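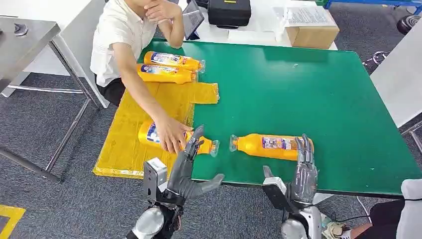 Hester Quillane
Visits organiser and newsletter editor, Studorum

February 22, 2018

I'd been trying to get us through the door at Jelero since last April, so when they finally offered us an afternoon I said yes before I'd even looked at the trains. (I should have looked at the trains. Two changes and a bus, and the bus stop is on the wrong side of a dual carriageway.)

Jelero is a small outfit on the upper floor of a business park. They build up collections of examples that robots learn from, mostly handling jobs – picking things up, putting them down, passing them across. The robot we'd come to see is called Zotik, and the software that learns from it all is called Karam, which runs on a machine in a cupboard that we were allowed to look at but not stand near.

We had tea first, then ten minutes of slides, and then they took us through to the room itself. I think most of us were expecting something like a car factory, all cages and flashing lights. It's much more like a school craft room! Dark grey carpet, bits of yellow tape on the floor, a steel table on one side, a desk with a black case and a cardboard box on it, and in the middle a big green-topped table with a bright yellow padded mat over one end.

The job that day was bottles. Four of them, orangey yellow plastic, all lying on their sides. One of the team sits at the far side of the table and the robot works from the near side, with two dark grey hands that have proper jointed fingers. I couldn't stop looking at the hands. The thumbs are so long! Each has a chunky block fixed to the back of it, and I meant to ask what was in those and then forgot, so if anyone in our group did ask, please write in.

What they're after is lots and lots of short goes at the same simple thing. Each go is kept to 60 seconds at most. The person at the table sets a bottle down or moves it along, the hands do their part, and then it all gets put out again a bit differently. A bottle turned round, or shoved up against another one, or half on the mat. I asked whether they had a chart for where things should go and was told they used to, but people following a chart get very tidy, and Karam was learning to expect tidiness. Now the sitter just puts them wherever. There's a knack to being untidy on purpose, apparently, and some of the staff are much better at it than others.

The mat got a lot of questions. It's soft foam-looking stuff, taped up, and it isn't even a neat rectangle. They told us the bottles behave differently on it from how they do on the bare tabletop, so they like to have both in play. I'd have thought you would want everything the same each time, but no, they were very firm about that.

The target for the bottle job is 1000 usable goes. They'd recorded 1119 when we visited and thrown out 104 of them, so they were past the line and carrying on anyway, as a few more usually get dropped when somebody checks them properly. The reasons for dropping one are quite ordinary. The recording stopped early, or somebody leaned across at the wrong moment, or a label got written down wrong. A go where the robot fumbles is often kept, with a note on it, and I rather liked that.

It is slow, I will say. The person in the chair had their chin propped on one hand and the other resting on a bottle for a good part of our visit, and I've had jobs like that. They swap places through the day so that one person isn't stuck with it, and they said the robot side is the more tiring of the two in any case.

Two of our party asked about having a go. Sadly not, for insurance reasons, but we were each given a spare bottle to hold and invited to pick it up with our eyes shut using just a thumb and two fingers. Try it at home. I dropped mine straight away and it rolled under the desk.

A few practical bits if you're on the list for the second trip. There's a lift, but you need to ring for it from reception. Wear something warm under your coat, the far end of the room is chilly. Parking is free if you give them your registration beforehand. The tea is decent and the biscuits had gone by the time I got there, so sit near the front for the slides.

I still have seven places left for April. Send me a note through the usual address, and say whether you need a seat in the minibus, which I am booking this time.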